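Hi all – this is the spring progress report on the Plornstead reading and writing project, covering everything since the October check-in. I've kept to the headings you asked for, more or less.

## Where we are

We're now in all the Plornstead middle schools that signed up, and the sixth graders are a good bit further along than I thought they'd be! 1,529 students took the fall reading check and 1,339 of them took the spring one. The gap is mostly families moving, plus one school that ran its spring check during a field trip (we've asked for a make-up date and I'm told it's coming).

The weekly small groups are the part teachers keep writing to me about. Thirty minutes, one short text, everybody talks before anybody writes. It's a simple routine, and that's a big part of why it has stuck. Seventh grade is patchier. Two schools moved their groups to the last period and attendance dropped right away, so we've helped them shift back to mornings.

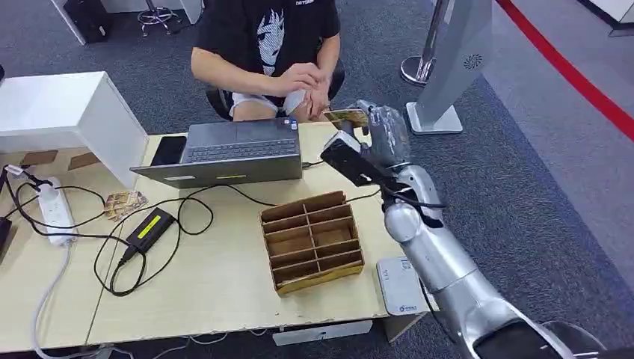

**Are students still getting the full thirty minutes each week?**

Most are, but the two schools with the shortened bell schedule are down to twenty, and we're adding a second session there every other week.

## Books and materials

We ordered 2,541 paperbacks through Kwok and they've all arrived, though the last boxes came three weeks late and sat in a district warehouse for a while before I found out. The classroom sets are out. The take-home copies are going out now, and I'd love to have every school finished before the summer break.

The teacher guide has been rewritten from unit four on. The old version asked for way too much prep, and I heard about it in pretty much every visit! The new one fits each lesson on two pages. Clumivico did the layout and printing and stayed inside the original quote, which made my month.
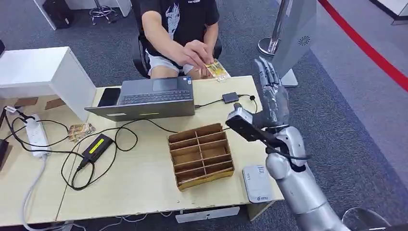 The Spanish edition of the guide is behind. Units one through three are done, and the rest are with the translator until early summer. I should have started that work back in the fall – lesson learned, and next year it goes on the calendar first.

## Teacher training

We had 300 training places in the grant and filled every one of them. The Saturday-style full days were a hard sell, so after the first round I split them into after-school sessions, and sign-ups picked up fast. The session on giving feedback got the warmest comments. The one on Gradent, the online gradebook, got the coolest (too many log-in problems, not enough time left to try it out), and I'm redoing it as a short video with a help hour afterward.

## Money

We're on budget overall. Printing came in as planned, substitute pay ran over, and travel ran under by enough to cover it. I'd like your OK to move what's left of the travel line into take-home books.

## Next up

- Make-up reading check at the one school
- Units four to eight of the Spanish guide
- Interviews with seventh grade teachers about scheduling
- Draft plan for adding eighth grade, which I'll send you in June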